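4.2 What changed for the kitchen staff

The most exciting result came from the people, and we had hardly planned for it. Before the trial at Kivport, the morning crew spent the first part of each shift clearing and resetting counters by hand. With the Skilton controller running that job, six of the cooks moved over to menu prep - work they had been asking for. Fuseini Abubakari, who led the shift interviews, collected 195 comments, and the word "tired" dropped out of nearly all the later ones.

Staff also shaped the training. They told us which items give them trouble, and we built those into the simulated counter before any real shift began. Each layout was run 100 times. Cans lying on their side were a favorite request, and a great one, as they call for a different grasp than a can standing up (Figure 6).
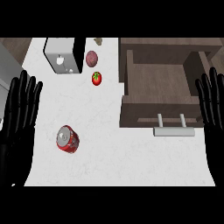

Figure 6. Simulated counter with both robot hands open and empty, a red soda can on its side, and a tomato farther back.

Cooks at the Farkell site then reviewed the layouts and asked for more clutter near the appliances, which we added for the December runs.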